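Urside Household Words

A small collection of written household instructions, with notes on how they were gathered and how to use them

Hello and welcome! If you have found your way to this page you probably either work with everyday language for a living or you inherited a shoebox full of handwritten notes and want to know what other people did with theirs. Both are good reasons to be here. The collection holds 3000 short instructions that people wrote down for somebody else in their home: how to get the stove to light, where the good scissors live, what to do when the back door sticks in September. They were written on paper, on the backs of envelopes, inside cupboard doors and in the margins of cookbooks.

What is in the folder

The main file is notes.csv, with one instruction per row. The columns are id, text, room, surface, hand and remarks. "Room" is the room the note is about, and this is not always the room where it was found (a great many notes about the laundry turn up in kitchens). "Surface" is what it was written on. "Hand" is either pen, pencil, typed or unknown. The remarks column is free text and a bit of a jumble, I'm afraid, as it grew up over a long time and I never had the heart to tidy it.

There is also a smaller file, pairs.csv, with 200 pairs of notes that give instructions for the same chore in two different homes. Those are my favorites. You would be surprised how differently two families can explain descaling a kettle, and how sure each of them is that theirs is the only way to go about it.

Spelling was left as the writers had it. If someone wrote "luke warm" as two words and "tea towl" without the e, that is what you will find. Line breaks inside a note are marked with a slash. Words I couldn't read are given as a question mark in square brackets, and I would much rather leave a gap than guess.

Where the notes came from

The first batch came from my own family and from neighbors in Urside, where I put a card up at the library and waited. A second, larger batch came through the Nartey reading circle, whose members were kind enough to go through their drawers and type up what they found. Everyone who sent something in agreed to have it shared, and everyone could ask for a note to be taken out again later. Twelve of them did, and the id numbers of those notes are simply skipped, so please don't write to me about the holes in the numbering.

Names of people, street names and phone numbers have been replaced by the tags NAME, STREET and PHONE. Pet names were left alone after a good deal of thought. If you come across something that ought to have been hidden and wasn't, do tell me and I will fix it in the next version.

Things to keep in mind

Kitchens and laundry rooms are heavily represented, and garages hardly appear at all. Most of the writers were used to running a home and writing for someone younger, so the tone can be rather firm! The advice itself has not been checked. Some of it is out of date, and a few of the cleaning recipes mix things that should never share a bucket. Those rows have the word CAUTION in the remarks column, though I may have missed one or two, so please don't use the collection as a housekeeping manual.

I also wouldn't use it to draw conclusions about how a whole region talks. It is a friendly heap of notes from people who happened to say yes.

Versions

Version 1 had the Urside notes only. Version 2 added the Nartey notes, the pairs file and the surface column, and corrected a sorting mistake that had put everything about curtains under "bathroom."

A plain-text export for Jovus is in the folder called export. The one for Poltico was dropped in version 2, as it kept swallowing the slashes.

Using and sharing

You may copy, change and pass on the collection for any purpose, so long as you mention where it came from. "Urside Household Words, collected by Nanna Lund" will do nicely. Corrections are always welcome, and so are new notes, particularly from garages, sheds and attics. Please type them exactly as written, tell me what they were written on, and check with the person who wrote them first if you possibly can.

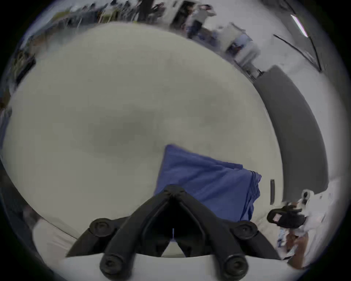 Folded blue cloth on a round tabletop.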